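How do you flatten green paper that has been crumpled?

Posted in Paper & Craft Supplies, July 11, 2023

Gifty Eshun

I have a batch of medium green craft paper, matte on both sides, uncoated. It was used as void fill in a shipment and I want to reuse it as backing sheets for a set of 428 small cards. The sheets are creased in several directions and some of the folds overlap, so they will not lie flat under a ruler.

I have tried stacking them under books for two nights. The broad curl came out but the sharp creases did not. An iron is available. My concern is the color — I do not know whether this green will shift or turn shiny under heat. I have no use for perfect sheets, but the cards are glued edge to edge and any raised fold shows through.

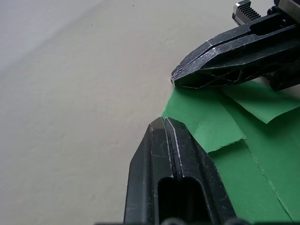 Mac Giolla

Open every flap by hand before you apply any weight. A fold pressed while it is still doubled over becomes permanent. Work from the center outward on a hard, clean table, with the side of your hand and not a fingernail.

Then moisture. Put a damp (not wet) cotton cloth over the sheet for five minutes, remove it, and place the sheet between two pieces of plain white blotting paper. Weight it evenly under a board and leave it for a day. Change the blotters once, after the first hour. Test a scrap first: press it damp against white paper and check for green transfer. If the dye bleeds, skip the moisture and go to a dry iron on the lowest setting, with a sheet of baking parchment in between. Shine comes from direct contact and pressure, so keep the iron moving.

Sharp creases break fibers. They will relax but a faint line usually stays. Put that side toward the glue.

Kadell

just buy new paper, a ream isn't much

Gorville

Agree with the blotter method. I did 700 sheets of similar stock that way last August, in stacks of ten. Bigger stacks dried unevenly and the middle sheets came out wavy. Trim after flattening — the sheets change size slightly while damp.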